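From: Friederike Frerichs
To: cell-practice list
Date: October 4, 2020
Subject: Re: [cell-practice] Draft 4, section 31: persons near the table

> Section 31 says the operator "shall remain clear of the workspace" while
> an arm is energized. Our group at Beltier reads that as outside the
> posts. The Skiltimau people read it as hands off the tabletop. Both
> groups passed their own audit in April. Which is it? Also, does the
> cable clause cover camera leads or only arm power?

The wording is loose and I'll take the blame for it. The intent was a distance from the arm at full reach, with the table edge used only as a convenient marker. Where two arms share a table, the reach of each one counts, and the far side is treated the same as the near side. I propose this text:

"31.1 While any arm is energized, no person shall stand within its reach, on any side of the table, unless the arm is in a monitored hold."

"31.2 The cell log shall state which side the operator uses, and the stop control shall be within arm's length of that position."

Floko asked whether legs and feet count under 31.1. They do. Measure to the nearest part of the body.
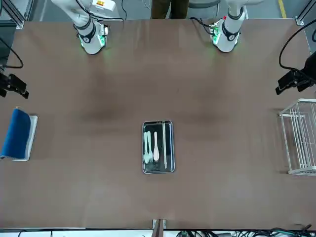
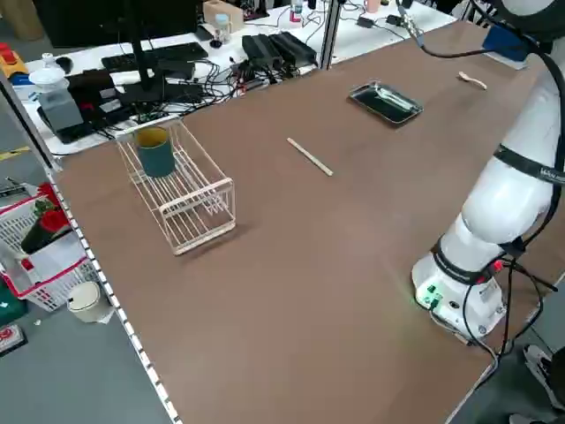
On cables, the clause covers everything: arm power, signal and camera leads. I would split it in two. Leads fixed to an arm need enough slack for full travel and no more. Leads that leave the table should be clipped at the edge and kept out of any spot where a person stands. Reuter wanted a minimum clip spacing. I have no data to support a figure and would leave it out of this draft.

Loose utensils and trays are dealt with in section 4, so please don't reopen them under 31. The only link is that resetting objects by hand is an entry into the workspace, and needs the hold in 31.1 each time. Of the 1,833 resets in our log, 941 were done with no hold recorded. I can't say how many of those had a hold that just wasn't written down, so the log sheet gets a column for it.

If you object to 31.1 or 31.2, send replacement wording to the list. Comments on the indicator light colours belong in the other thread.

F. Frerichs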